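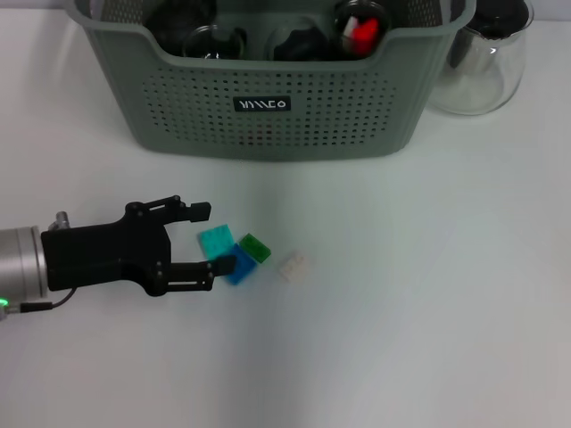 One basket, one kind of thing

20 September 2019

The woman who runs Flemow has a rule for the first hour in a client's home, and the rule is that nothing gets thrown out. She clears one table, wipes it down, and starts putting things on it.

"People expect me to walk in with trash bags," she says. "I leave the bags in the car. If I bring them in, the client gets nervous and starts defending everything, and then we're arguing over a jar."

Flemow is a home organizing business with one employee, which is her. She started it after 13 years in the stockroom of a kitchen supply store, where she learned to pack shelves and, she says, to hate cardboard. She asked us to leave her name out of this piece. Her clients are mostly neighbors of other clients, and she says some of them would rather not have it known that they needed help with a closet.

We met at her workroom in Galteo, on the second floor over a shoe repair place. There are shelves on two walls and a long table by the window. She had been up since five relabeling bins for a family with three kids.

Much of her work comes down to small things that have no place to live. Kitchens are hard, she says, but they have a logic that everybody more or less shares. Plates go with plates. It's the small stuff that beats people: empty jars, lids, toys that come in pieces, cords, and the kinds of objects that get picked up off the floor and set on a counter.

"Building bricks are the worst," she says. "You find four on the table, two in the couch, one in the silverware drawer. They're so small that it never feels worth the trip back to the bin. So they stay where they are, and next day there's a few more."

Last February she sorted the bricks in one house where two brothers had been collecting them for years. Her clients wanted a count for the insurance, and it came to almost 3000. She did it on a sheet spread over the dining table and it took her most of two days.

Did she sort them by color?

"No. That's what the parents wanted, and it looks great for a week. Kids don't look for a color, they look for a shape. They want the flat one or the one with the hinge. I sorted by size, big, medium, and tiny, and the tiny ones went in jars with lids. The rest went in open baskets. The mother was disappointed, I could tell. She'd seen a picture somewhere with a rainbow."

She called the family in the summer to ask how it was holding up. The big and medium baskets were fine. The tiny ones had been mixed back in, and the jars were being used for pencils.

"Which is okay," she says. "I'd rather they use a jar for pencils than keep it empty to please me."

She has strong opinions about baskets. The ones she buys are plastic, rectangular, and have holes in the sides. She doesn't like wicker for anything that will be handled every day. It snags and sheds, and crumbs go down into the weave and stay there. She doesn't like fabric bins either, which sag after a few months.

"A plastic basket you can put in the sink," she says. "That's most of what I need from it. The holes let you see if there's something in there, and they let the water out when you rinse it. And I want a thick rim. If the rim is thin it cuts into your fingers when it's full, and then you stop moving it, and if you stop moving it you stop cleaning behind it."

She also looks at the corners. Rounded corners wipe clean with one pass of a cloth. Square ones collect a gray paste that she has spent, by her account, too much of her life digging out with a toothpick.

As for color, she picks something dull. Gray, gray-green, a washed-out blue. Bright baskets look cheerful in the store, she says, but a row of them on a shelf makes the whole room look busier than it did before she came.

Her method with glass is less settled. Jars are the thing most of her clients save, and the thing they are most embarrassed about saving. In one kitchen she found 41 of them under the sink, all washed, about half without lids. The client had been planning to make jam.

"I asked her when she last made jam and she said never. But she really did want to. So I didn't tell her to get rid of them. I asked how many jars of jam she could eat in a year. She thought six. We kept 12 because she wanted to give some away."

The lids were harder. Matching lids to jars is the slowest job in any kitchen, she says, and she has tried several ways of doing it. What she does now is stand a basket at the back of the table and put every jar and every loose lid into it, with the large jars left standing beside it. Then she takes out one jar at a time and tries lids until one fits. A jar with its lid on goes to the left. When the basket has only orphans in it, she stops.

"You don't go hunting for the missing lid. It's gone. It went out with the recycling two years ago. If the jar is nice you can use it for flowers or brushes. If the lid is by itself, that's trash. I've never had a client call me up and say they needed a lid back."

She does warn people about glass in a deep basket. Jars knock together when it's carried, and a chip on the rim is easy to miss. She lays a dish towel between them if the basket has to go down stairs. She runs a fingertip around the mouth of a jar before she keeps it – lightly, she says, and she has a couple of small scars from the times she wasn't light enough.

Jars also pick up contents. In almost every house there is at least one with something odd in it: a doll's sock, foreign coins, a scrap of ribbon, a key. She doesn't empty those herself. She sets the jar in front of the client and waits.

"Sometimes it's nothing and they laugh and tip it out. Sometimes it's a whole story and we lose twenty minutes. I don't bill for that time. I used to, and it felt lousy."

We asked about the table. She had talked about it several times, and about keeping it clear, and it seemed to matter to her more than the shelves did.

She says it does. She likes a plain white surface if the house has one, because small parts show up on it. On a patterned tablecloth you can lose a screw or a brick while looking straight at it. If the table is dark or crowded with grain she brings her own board, a white shelf left over from a Jundeck unit that she bought for the workroom and never finished putting together.

"I work from the middle out. The things I haven't decided on are in the middle. The container is at the back where I can reach it but where I won't knock it with my elbow. And I keep the front edge clear. If you pile things along the front they end up on the floor, and then you're on your knees again."

She won't sort on the floor anymore. Her back gave her trouble two winters ago and she had to drop a job on Macedo Street halfway through, an attic, which still bothers her. The client finished it with a cousin.

She keeps 39 baskets in the workroom, most of them stacked by size under the window, and lends them out during a job. Clients can buy them afterward at what she paid. She takes the manufacturer's sticker off when it will come off without a fight and leaves it when it won't. Her own labels are masking tape and a black marker. She tried a label maker for a while and found that families wouldn't change a printed label even when it was wrong.

"There was a basket in one house marked BATTERIES that was full of hair ties. It had been that way since the spring. If it's tape, you rip it off and write HAIR TIES. A printed label looks like somebody in charge put it there."

Her advice for a person who doesn't want to hire anyone is short. Take one basket and put it on the table after dinner. Pick up whatever is lying in the room that doesn't belong there and put it in. Walk the basket through the house once, dropping things off. Whatever is left at the end goes back on the table in the morning, and somebody in the family has to say where it lives.

She does this at her own place, most nights. She says the basket had been sitting by her front door since the weekend with a flashlight and a library book in it, and that she was going to deal with the library book on the way home.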